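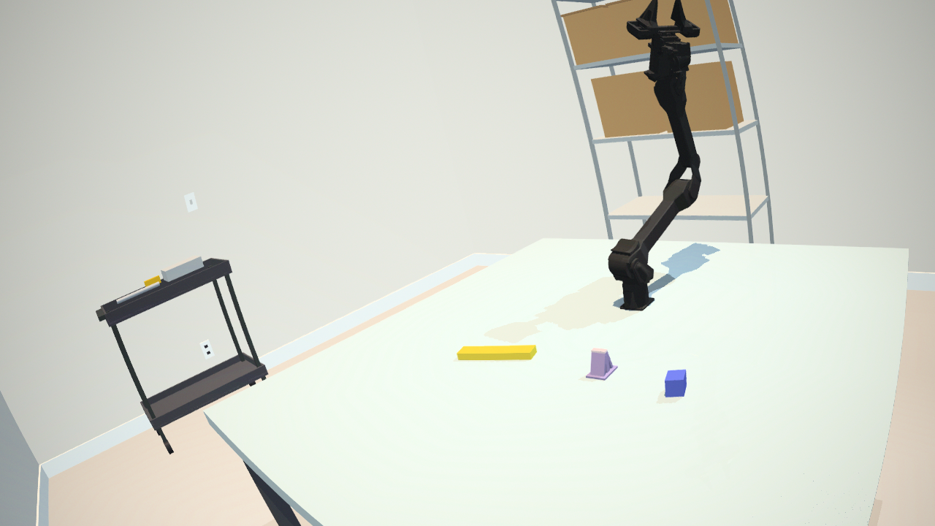 **Figure 4.1** Three small objects on a large, pale tabletop.

# Chapter 4: Where Things Are

Before you read any further, stop and think about how you would tell a friend where you left your keys. You might say "on the table," or "near the far side," or "just to the left of the lamp, no, a little closer to you." We do this all day long and hardly ever notice how much work those little words are doing for us. This chapter is about that work, and about the tidy system of numbers that grew up beside it.

Suppose you live in the town of Plarkutham, and a visitor asks you the way to the Onishi bakery. You could say it is past the bridge and up the hill, and that would do nicely if the visitor can see the bridge. But what if the fog is in? Then you need a starting point you both agree on, a direction, and a distance – and once you have those, you are very nearly doing coordinate geometry, whether you meant to or not!

We will start with flat surfaces, such as tabletops, floors, and the maps of Urard and Itus on page 322. On a flat surface, 2 numbers are enough to fix any point, as long as we have settled where to begin counting and which way each number runs. Choosing that beginning (we call it the *origin*) is up to you, and a good choice can save you a whole page of arithmetic. A corner is often handy. So is the middle, though you will then have to make friends with negative numbers.

Take your time with the practice problems in Section 4.2, and please do draw the pictures, even if you feel sure you can manage without them. A sheet of squared paper and a sharp pencil will serve you well, and 30 minutes spent plotting points by hand will make the rest of the chapter a good deal easier going.

## 4.1 Choosing an Origin

Lay a sheet of paper on your desk and mark a dot anywhere you like.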